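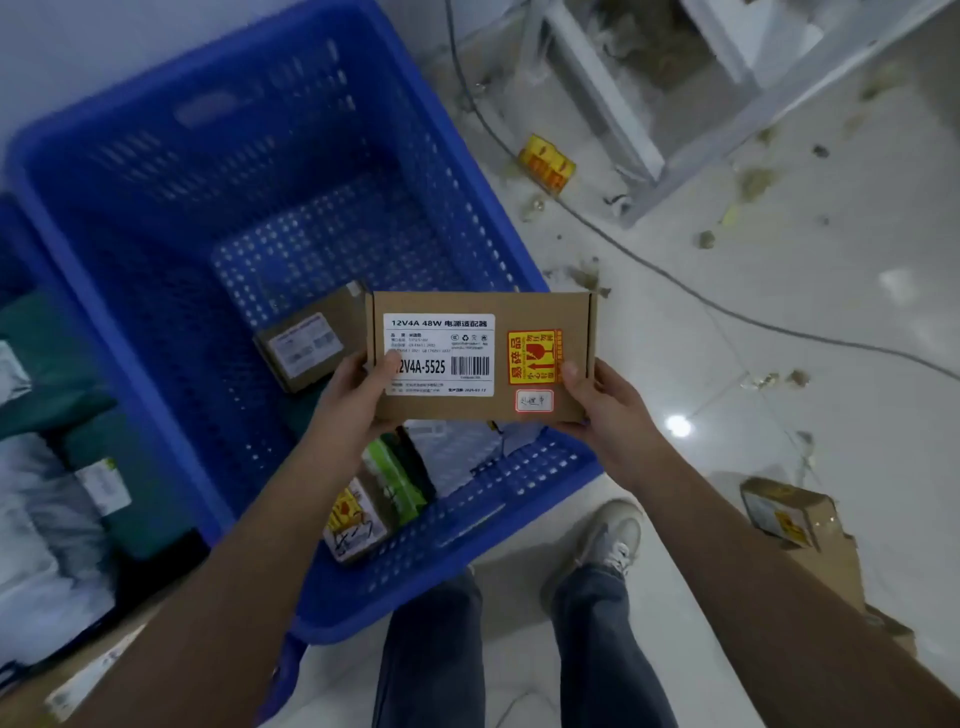

Boxed 12V4A 48W power adapter, fragile sticker on the top face.

Nygård community workshop: electrical walk-round, February 2024
Done by me, Ihor Lysenko, with Chun-hung Lai holding the torch and the clipboard

1. Main board and labels: OK
All the breakers are labelled now, hooray. One still says "kettle??" in biro, but it does go to the kettle. I pressed the test button on the RCD and it tripped straight away. Reset fine.

2. Sockets, ground floor: OK, one comment
The double by the back door has a hairline crack across the faceplate. No bare metal showing and it isn't loose. I'd still like it swapped before anybody starts leaning bikes on it again.

3. Sockets, upstairs: NEEDS ACTION
Room 2 has an extension lead plugged into another extension lead, with a fan heater on the end. I unplugged it and coiled both up (they're on the shelf in the office if you're looking for them). Please, please don't put them back. If the room is that cold, tell me and I'll see about the radiator, which I think only wants bleeding.

4. Plug-in adapters and chargers: OK with comments
Checked every one I could find for split cables, bent pins and scorch marks. The one for the label printer has a kink right where the cable goes into the body, so I've taped a note on it. When you replace an adapter, match the volts exactly and make sure the amps are the same or higher. Check the plug polarity as well! Chun-hung has a sad story about a radio.

5. Portable tools: PART DONE
The Zanus drill and both sanders passed. The Zident bench grinder I couldn't do, as it was buried behind the trestle tables and neither of us fancied shifting them. Carried over from October, so it's properly overdue. Treat it as out of use until it has a sticker.

6. Emergency lights: NEEDS ACTION
The one over the stairs went dim long before the end of the test. Battery, I expect. Nirnen do the replacements, part 604 in their list, and I've asked for a price.

7. Extinguishers: OK
Gauges in the green, pins in, tags readable. The CO2 one had a coat hung on it. Moved the coat.

8. Cables across walkways: OK
Much better than last time. The rubber ramp by the laser cutter is curling up at one end and could do with some fresh tape.

Still open: items 3, 5 and 6. Keys for the board cupboard are back on hook 32.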